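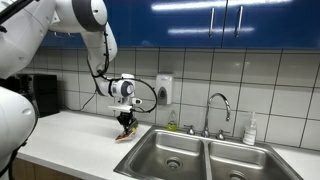
Gift Tag Tree at Mikuš: your questions

Same questions every year so they're all on one page now. Have a quick look before you ring, the shop phone is also the toy department phone and it gets busy.

What is the Gift Tag Tree?

Big tree, ground floor, by the scarves. Paper tags on it. Each tag has a child's age and something they'd like. You take a tag, buy the present, bring it back with the tag on. We get it to the child in time for Christmas. That's it really.

When does the tree go up?

Middle of November. Tags go on the same evening, once the shop has shut, so there's no point coming early to pick a good one (people do). Names from the schools and family centres start coming in from September.

When do the presents have to be back?

5 December, close of business. We know it feels early. Everything has to be checked, sorted and driven out, and some of the family centres shut well before Christmas week. If you're going to be a day late, tell us. If you're going to be a week late, please give the tag back and let someone else have it.

How many tags are there?

2000 this year. More than last year. They won't all be on the tree at once, it would fall over. We top it up each morning, so if it looks bare come back tomorrow.

How much should I spend?

Up to £21. Odd number, yes. It was £20 for ages and then the price of a decent football went up and Emília Kratochvíl, who runs the toy floor, said put a pound on it, and we did. Please don't go a long way over. Children in the same family open things together and it's hard if one has a bike and the other has a jigsaw. If you want to spend more, take two tags.

Can I spend less?

Yes. Plenty of tags ask for small things. Felt tips, slipper socks, a torch. Look on the lower branches, that's where we hang the under-a-tenner ones.

Do I have to buy the present at Mikuš?

No. Buy it where you like. We'd rather you had the choice. You do get 5 per cent off in our toy department if you show the tag at the till, but not on things already in the sale and not on the model railways.

Can I give something second hand?

Sorry, no, new only. Not us being fussy, it's what the family centres have asked for. Good second hand toys are very welcome at the Darkar toy library on the other side of the square, they'll take puzzles as well so long as the pieces are all there.

Should I wrap it?

Please don't! Leave it unwrapped, in a bag, tag tied on the handle. We have to check every present against the list and if it's wrapped we have to unwrap it, and it's miserable undoing somebody's nice ribbon. Parents get the presents with a roll of paper and some tape so they can wrap them at home themselves. A lot of them have told us that's the bit they like best.

You can put a roll of paper in the bag. We never have enough. Plain or snowmen or whatever, just no glitter.

Can I put a card in?

A card is lovely. Sign it with a first name or leave it blank. No surnames, addresses, phone numbers or social media please. And don't write "from Father Christmas" as the parents may have their own plans for who it's from.

Will I find out who my present went to?

No. Tags have a number, an age and a wish. We don't have the names in the shop either, only the family centre that sent the list. So please don't ask the staff on the till, they really don't know.

I can't find the exact thing on the tag.

Get the nearest you can. If it says a red scooter and there's only blue, blue is fine. If it's a toy that's sold out everywhere (there's one every year) bring the tag to the toy desk and we'll swap it, or give you the second choice if the family wrote one down. Don't pay silly money to somebody online.

What about clothes?

Some tags ask for a coat or pyjamas and the size is on the back. Turn it over! Go by the size and ignore the age, a nine year old might be in age 12. Leave the shop labels on and pop a gift receipt in the bag.

Gift cards?

Only for tags marked 13 and over, and only if the tag asks. Put the activated card in an envelope with the receipt. Hand it over at the desk, don't drop it in the bin under the tree. Please. We had a very long evening looking for one last year.

Anything you can't take?

No food or sweets (allergies). No toy guns or knives. Nothing with button batteries loose in the packet. No live animals, which we'd have thought was obvious. Perfume and make up only on teenage tags. Age 18 games, no, even if the tag asks and the child is 17.

Batteries. If it needs batteries please put them in. There's nothing sadder on Christmas morning than a toy that doesn't go.

I've lost my tag.

It happens. Come and tell us the number if you rememebr it. If not, tell us roughly what it said and when you took it and we'll go through the book. If we still can't match it, bring the present anyway and we'll find a child who'd like it. What we don't want is you keeping quiet, as the number stays open in the book and we have to send someone shopping at the last minute.

Do I have to sign for a tag?

Yes, in the green book next to the tree. Number, your name, phone. Phone is only so we can nudge you at the end. The book gets shredded in January.

I can't get to the shop.

Ring the main number, ask for the tag desk, and we'll pick a tag for you and read it out. You can have the present sent straight to us. Put the tag number on the order, in the second line of the address where it says company. Parcels with no number on go in a heap in the stockroom and it takes Vratislav all afternoon to work out what's what.

Can I just give money?

Yes. Red tin by the tree, or at any till, say it's for the tags. It buys presents for tags nobody has taken or nobody has brought back. £40 does two children with a bit over for wrapping paper. Ask for a receipt if you need one.

Can our office take a batch?

Yes please. Up to 40 tags per workplace to start with, more if there's any left after the first fortnight. Email Branislav Lukáč in customer services and he'll put them in an envelope for you. One person in your office has to be in charge of it and has to bring everything back together, in one go, with a list. Farken the estate agents did a spreadsheet last year and it was a thing of beauty.

And schools?

School groups can come and choose tags together, mornings only, before the shop gets full. Best in the first two weeks. Book with Branislav as above. We'll find somewhere for the coats.

Can my children choose the tag?

Of course, most people pick one the same age as their own. It's a nice way of doing it. Some families keep it up for years, the tag going up an age each time, and then the kids come back on their own to get one with their Saturday job money. We do get a bit soppy over that.

I'd like to put a child's name forward.

We can't take names from the public. Lists come through schools, health visitors and family centres. If your own family could do with a hand this year, speak to any of those, they won't make a fuss and nobody in the shop will know. They need to have it in to us by the end of October. After that still ask, there's usually some presents held back for late ones.

Is it only for people who celebrate Christmas?

No. Families who don't can ask for the present to come as a winter gift. Plain paper, no robins.

Can I help with the sorting?

Thank you, yes. We need people in the week after the tags close, upstairs in the old restaurant on the third floor. Evening sessions start at 6pm. It's standing up, lifting boxes, matching numbers. Tea provided, and mince pies from Brornero's the bakers. Over 16s only. Norbert Šindelář has the rota, leave your name at the tag desk. Wear something warm, the heating goes off when the shop shuts.

Drivers?

Also yes. Estate car or bigger. You'd do one run, in the daytime, to one or two centres. Someone will be there to help unload. You don't deliver to houses.

What happens to presents left over?

Go into the cupboard for birthdays. The family centres come and help themselves through the year. Anything that's a bit Christmassy gets kept for next time.

What is the bell for?

You'll hear it. When a present comes back the tag desk rings the old brass bell from the lift. Kvido Šimek, who worked that lift till they put the buttons in, rang it for the first one the year the tree started and it stuck. Children can ring it themselves if they ask. Once each.

Is the tree real?

Yes. Smells wonderful for a week and then drops needles in the scarves. After Twelfth Night it's chipped for the park.

Is Father Christmas in the shop as well?

He is, fourth floor, but that's a seperate thing with its own tickets and its own page. The tag desk can't book you in or tell you how long the queue is. You don't need a grotto ticket to take a tag, and taking a tag doesn't get you in to the grotto.

Parking?

Square car park, free for the first half hour if you're dropping off presents. Get your ticket stamped at the tag desk. If it's big or heavy go round to the goods entrance in the lane and press the buzzer, before 4pm, and we'll come down with a trolley.

My question isn't here.

Ask at the tag desk, open the same hours as the shop except lunch, 1 till half past. Or email and put TAG TREE in the subject. We do read them all but in the last week it's quicker to come in.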